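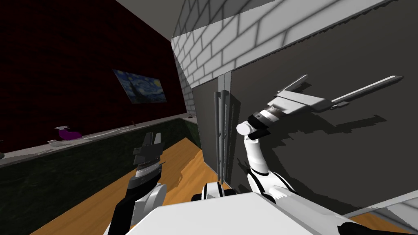

2 min read

Progress report to the Undska Fund
Project: Clulatow, a feature-length documentary
11 February 2020

Filming on Clulatow finished in December, three weeks behind the schedule in our application. We shot 53 hours of material, most of it in Wellunell, where the cinema and the mill housing still stand. Two planned days at the county archive were lost when the building closed for heating repairs. We made up one of them.

The edit is under way. The assembly ran a little over four hours and the current cut is down to roughly 3. The opening section on the closing of the mill works well. The middle does not yet. It leans too much on interviews, and the test audience in Wellunell told us they lost track of who was related to whom. We are recutting it around the home movies.

The home movies came from 8 households. All have signed releases. Scanning was done by Vasić, whose price was below our estimate, and the difference of $1,336 has been moved to the sound budget. We ask the Fund to approve this change in writing.

Music is not settled. The composer has delivered sketches for the first reel only. Rights to the dance band recording are still being negotiated, and we have a replacement cue ready if the fee is too high.

Still to do: picture lock, sound mix, color grade, captions. We expect to send a locked cut for your comments before the next payment is due. The updated budget sheet and the signed releases are attached.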